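### 3.2 Legend contrast and key grouping

The second part of the study concerns how typists find keys they do not strike from memory. Participants in the Zosness sessions were touch typists for the letter block but looked down for modifiers, punctuation and the Esc key. We therefore treated the left side of the board as a separate region and scored it separately from the letters.

Grouping by color has been common on typewriters and terminals for a long time, usually with one shade for letters and numbers and another for everything else. The boards used at Avville follow this convention with a third color added. Letters, numbers and punctuation share a cream-pink cap. Tab, Caps Lock, Shift, Ctrl, Win and Alt are light green, close to the color of the case. Esc is dark green. Grey legends are used on the letters and on Tab, and the legend on Esc is low in contrast against its cap (Figure 3).
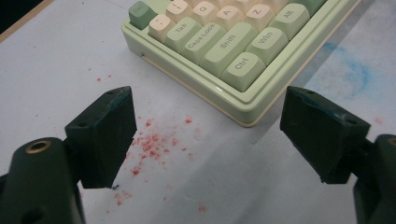

**Figure 3.** Left end of the keyboard, with the light green modifiers along the edge and the cream-pink Q, A and Z keys beside them.

Each participant completed 54 search trials. A key name was read aloud by the experimenter, and the participant pressed the matching key with the left index finger from a fixed rest position in front of the board. Trials were blocked by group, and block order was rotated between participants. Presses on a neighboring key were logged as errors and the trial was not repeated. Responses faster than 200 ms were discarded as anticipations.

Errors within the modifier group fell mainly between Win and Alt. The two keys share a color and sit side by side, so neither cue separates them, and the participant has to read the legend. Ctrl was seldom missed. Its place at the corner of the case appears to serve as a landmark, and several participants reported sliding the finger along the rim until it stopped. Width played a similar part for Shift and Caps Lock, although Caps Lock was sometimes pressed when Tab had been named.

Esc is a different case. Its legend was rated the hardest to read of all the keys in the region, yet search times for it were short. Position and cap color carry the identification, and a faint legend costs little once the user knows the layout. The punctuation key next to it gave the opposite result. It shares the cream-pink of the number row and was often passed over in favor of the "1" key.

Westerberg and Ngata scored the error logs independently and disagreed on 3 trials, all of them presses that landed between two caps. These were settled by discussion with Dekker. One participant's data were removed after a change of seat height partway through the session.

Room lighting was held constant, but the angle of the board was not. Participants were free to turn it, and 4 of them worked with it at a clear slant to the table edge. Legends then appear rotated to the reader. We did not find a reliable effect of slant on search time, though the sample is too small to rule one out. Section 3.3 repeats the task with the board fixed parallel to the table.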